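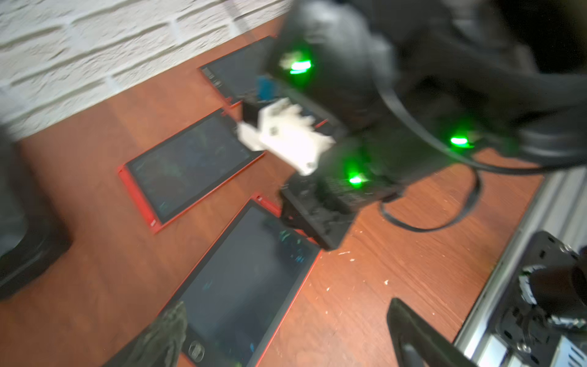 Do travelers need a yellow fever certificate for a connecting flight?

It depends on the country where you change planes and how long you stay in the airport. Many countries ask for the certificate if you have come from a risk area, and a long layover can count as a visit. Check the rules for every stop on your ticket.

The Gultcombe travel clinic has added evening appointments from 4 p.m. through the end of April. Bring your passport and any old vaccine records – paper cards are fine. The clinic gave 154 travel shots last month, and evening slots are filling first. 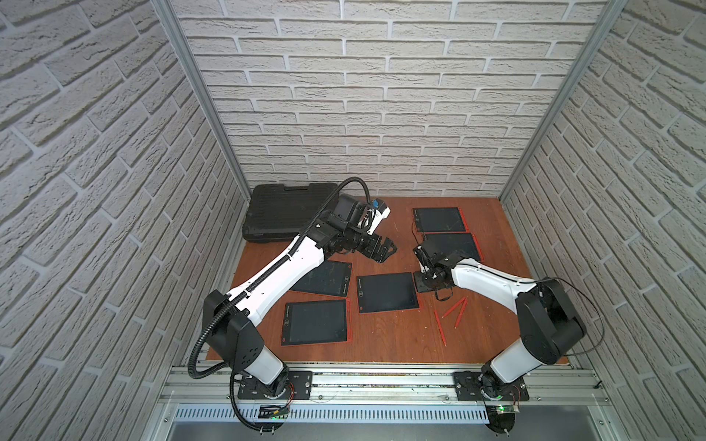 Appointments at the Skastwood office stay on the daytime schedule for now. If you are over 60 and have never had the yellow fever vaccine, ask for a longer visit so the nurse can go over your medical history. Children need a parent or guardian with them.

Call the front desk at least seven days ahead to cancel or move a visit. Parking at Skastwood is behind the building, off Oberholzer Lane.
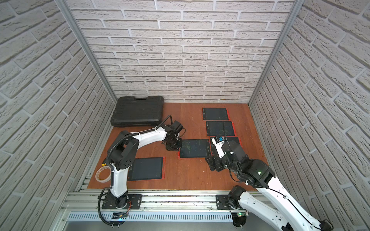 Writing tablets with red-orange frames and a black carrying case.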